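Skatville Workbench Forum > Small Mechanisms > Assembly
Topic: Dark mat or bare white bench for the Golob carrier?

Mieke Jansen
Posts: 1,286
Location: Plamham

I would like to reopen the question of what to put under small parts, which this board last settled in September by everyone getting tired and going to bed.

For those who haven't met it, the Golob carrier is a flat ring with a big hole in the middle and three short pegs standing on it. You put a gear on each peg. That is the whole stage. The instructions give it one line and a cheerful arrow, and it has eaten more of my evenings than the rest of the gearbox put together.

My bench is white. The ring is white. Under the big lamp everything turns into one bright soup, and I have set a gear down, looked away to find my tea, and looked back at nothing. So I bought a black mat. Stavros told me last time that mats are for people who build dollhouses. Stavros, I have seen your floor.

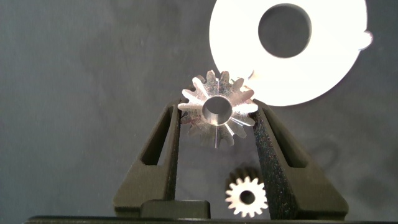

The second thing I wanted to raise is which way round the gears go. Mine have no marking on either face, so I check the bore under the lamp. If one end feels sharper, I put that end up, away from the shoulder of the peg. I have no source for this. It came to me at 11:40 p.m. and has felt like wisdom ever since.

Stavros Omerović
Posts: 83

I stand by dollhouses.

A mat has give in it. Put a flat ring on something soft, press down on one side, and the other side lifts. Now your peg is leaning and you're blaming the gear. On a hard bench the ring sits where you left it. You can see it fine if you turn the lamp down, which I believe I suggested, and which I believe was taken as a personal attack.

Also, a mat creases. Mine had a fold in it from the day it came out of the tube, and every round thing I owned went to live there.

As for bores, both ends of mine are the same. I've looked. I think you have a lamp problem and a tea problem.

Mieke Jansen

It was taken as a personal attack, yes.

Fine, then, a proper write-up of how I do it, so that you can be wrong about something specific.

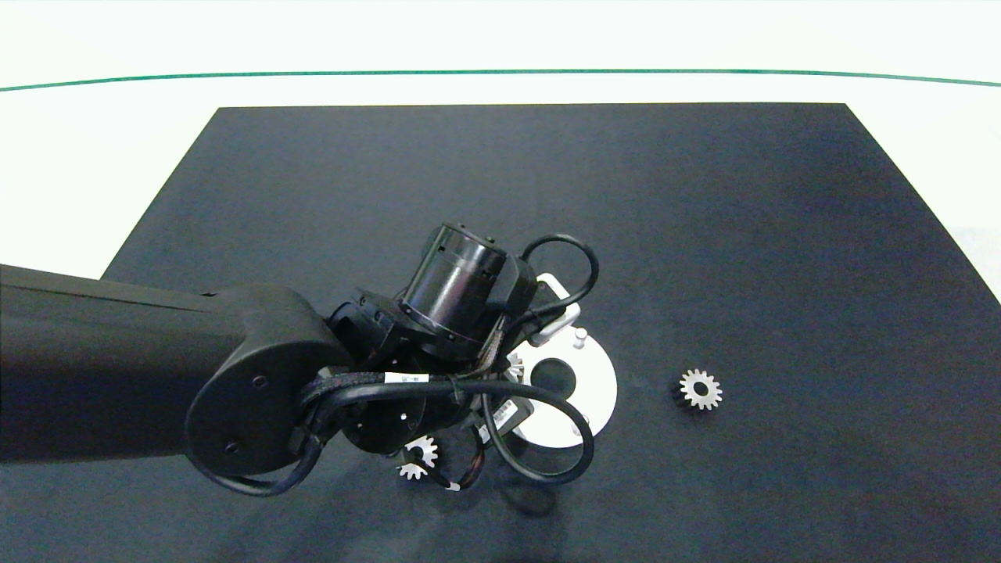

2 min read

Lay the mat with plenty of it on your side of the bench. Ring goes down first, pegs up, near the middle but a little toward the hand you work with. Gears go beside the ring and never inside it. I used to keep the spares in the big hole because it looked like a tray. It is a tray that moves every time you touch it.

Pick up each gear by its edges. If you cover the hole, you are aiming a thing you can't see at a peg you also can't see. Come straight down. When it stops partway, lift it off and try again. Do not lean on it. Turning it a hair usually does it, and if turning doesn't, swearing has about the same success rate.

Leave the awkward peg for last. On mine it's whichever one is farthest away, and I don't spin the ring to bring it closer, as the two gears already on there ride up and sulk.

Ognjen Dervishi
Posts: 5

New here, sorry if this is in the sticky. Why not spin the ring? I spin the ring. I do each gear at the same spot, like loading a cake stand, and mine haven't ridden up yet. Is it the grease? I put a dab of Garnine on every peg first.

Stavros Omerović

Grease before you've checked the fit! No. Dry fit all three, take them off, then grease. Otherwise you can't tell a tight bore from a sticky one, and you'll have it on the mat, and then the mat has it on everything you own until you die.

The cake stand idea is good, though. I'm annoyed by how good it is.

Mieke Jansen

I agree with Stavros about the grease and would like that noted, as it may not come up again. I don't agree about spinning. You turn the ring, the ring drags on the mat, it catches, and you are back at the start with a gear on its side.

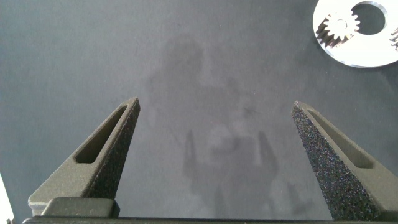 Mehrangiz Hassanpour thinks you are all arguing about the mat when the trouble is the lamp, and asked me to post that for her while her account is locked. Her view is that one strong light straight overhead kills every edge on a pale part, whatever is under it. Two weaker ones, low and off to the side, and the teeth stand out again. She also says a dark mat makes a bright gear look brighter, so you squint more, and that Mieke should try gray felt.

(This is Ognjen typing, by the way. She was clear that I should not soften it.)

Krešimir Georgiev
Posts: 83

Gray felt sheds. I had fuzz in a gear train once and it ran like a cat with a sock on.

I'm on the mat side, with a condition. It has to be flat. Leave it under books overnight if it has waves in it. Stavros is right that a fold will steal parts, and he and I having the same post count is a coincidence I plan to end with this reply.

On order, I go left peg, then near right, then far right. I'm right-handed, so the last gear waits on the right of the ring with a bit of clear mat between the two, hole where I can see it. 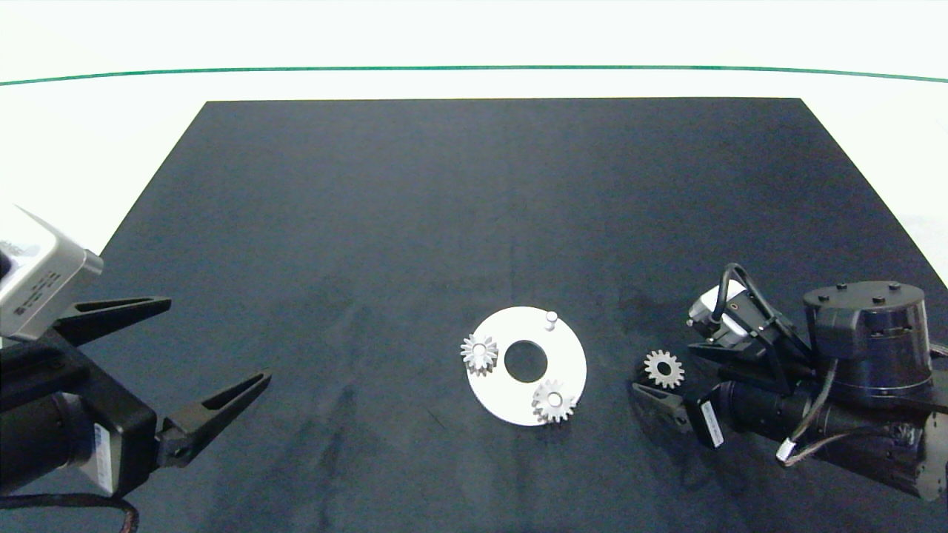
The strip of clear mat matters more than it sounds. Park the last gear right up against the ring and your fingers bump the one you've just seated. I leave enough room to get a fingertip down on either side. Then it's up, across, and over the peg, and you look down through the hole the whole way. If the hole goes dark you're off to one side. If you see peg, stop thinking and lower it.

I've never found any difference between the two ends of the bore, Mieke. I looked for a good while, too.

Mieke Jansen

Then I will carry on alone.

I tried the two low lamps after supper. The teeth are much easier to see, and so is the dust. I'm keeping the mat. Mehrangiz can have half a point, and she can collect it when she gets her password back.

Ognjen, tell us how the spinning goes once you've done a dry set.

Ognjen Dervishi

Wiped the pegs, did a dry set. First two went on fine at the same spot. Then I spun it for the third and the ring caught on the mat like you said. Moved to the kitchen counter and it spun fine, and one of the gears rolled under the fridge.

Stavros Omerović

Hard surface works, then. Buy a longer ruler.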